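Drumard Town FC Supporters Board > First Team Talk > Should we cash in on Mbeki?

noeline_f
Evening all. I've been chewing this over since the final whistle and my tea's gone cold, so here goes. Gastby are apparently sniffing after Mbeki again, and I know he's only got the one goal since October, but please, can we not be the club that sells its number nine every time he has a quiet month? My late husband used to say you judge a striker on his runs, and that lad never stops running. He played the full 90 with a strapped thigh last time out and still won the corner we scored from!

StubbsyK
Lovely post Noeline, and you know I'm fond of the boy, but I'm going to disagree with you (gently). We had 1193 through the gate on Saturday's best estimate from the tannoy and that doesn't pay for a new drainage system. If Gastby want to spend silly money on a forward who's dropping so deep he's practically playing left back, I'd drive him over there myself.

ebise_d
Keith, he's dropping deep because the midfield can't get the ball to him. Put anybody up there and they'd have to come looking for it. I do the 400 mile round trip for the far away games and you see it so clearly from behind the goal, he's pointing where he wants it and the pass goes sideways. Sell him and we'll have the same problem with a worse player.

Anyway, a few of us are talking it through at my place tonight, and there are plenty of snacks if anyone's near.

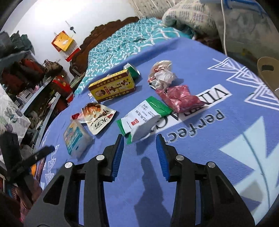
Snacks on the "VINTAGE" tablecloth

sorcha_m
Ooh, I like that blue cloth, Ebise. I'm with you and Noeline, mostly. My one worry is the contract. If he's out of it in the summer and won't sign, then we get nothing, and that would sting a lot more than selling now.

StubbsyK
Thank you Sorcha! That's my whole point, only you put it better.

JTrev78
Been reading along and wasn't going to chip in, but he came off in the 78th minute at Torkico Park last season to a standing ovation from THEIR fans. You don't get many like that at our level. Offer him two more years and let him have a proper rest first.

noeline_f
I'd forgotten that, Jarrah, what a lovely afternoon it was. Keith, you were clapping too, I was sat right next to you.

StubbsyK
I was clapping the substitute.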